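About Naylor Textile Workshop

Small weaving and sewing school, ground floor of the old Cunari building, entrance on the alley side. Open since 2009. Evening classes, weekend classes, a summer session for teens. No experience needed for most of them.

Started by Ruth Ashworth, who had a floor loom and nowhere to put it. First class was five people and a borrowed kettle. Ruth still teaches beginner weaving and still does most of the ordering, so if the yarn you wanted is out of stock, talk to her.

Jade Tunstall came in a few years later to run garment sewing. Pattern drafting, alterations, zippers, the works. Also does our mending night, first week of the month, pay what you like.

What we teach

Weaving: rigid heddle first, then four-shaft. Plain weave, twill, then checks and plaids. Plaid takes longer than people expect, mostly the warping. Bring a color plan to the second class, even a bad one in crayon.

Sewing: machine basics, then a tote, then a shirt. Matching checks across a seam gets its own evening becuase everyone asks for it. Buy extra fabric for that one, at least half a yard over what the pattern says.

Dyeing: outdoors only, warm months, starts up again in March if the weather is OK. Old clothes please.

We like bright color here. Teal next to orange, pink next to purple, yellow wherever you can fit it. Students sometimes turn up with gray yarn and that's fine too, but most of them go home with something louder.

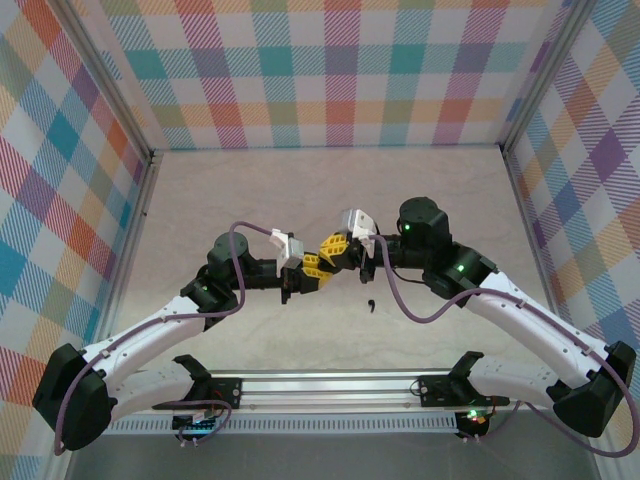
How classes work

Eight students max in weaving, ten in sewing. Two hours, short break in the middle. You get a loom or a machine for the whole session and it stays set up as yours, so no packing up a half finished warp. Thread and needles included. Fabric and yarn are not, though the remnant bins by the door are free to dig through.

Missed a class? Come to the open studio and someone will catch you up. We can't do refunds after the second week, sorry. Credits yes.

The building

1,100 square feet plus the yard. Step-free from the alley. The front door has two steps and sticks in the rain, use the alley. Street parking is easy after six. Bus 21 stops at the corner.

Vema, the yarn shop on the next block, gives our students a discount, just mention the class. They also take in looms for repair.

Supplies and donations

We take: cotton, linen, wool, working machines, buttons, patterns in any size. We don't take foam, curtains with the backing on, or anything that has been in a wet basement. Drop off during open studio, not on the step overnight.

Newsletter goes out to 355 people now, once a month, mostly class dates. Sign up at the desk or ask when you register. Questions about a class level, just ask, we would rather move you early then have you bored for six weeks.

Page updated Feb 8, 2022

Recent posts
Warping a loom on your own
Spring class list
Mending night: what to bring
How to match checks at a side seam
Remnant bin rules (please read)
Teen summer session, dates to come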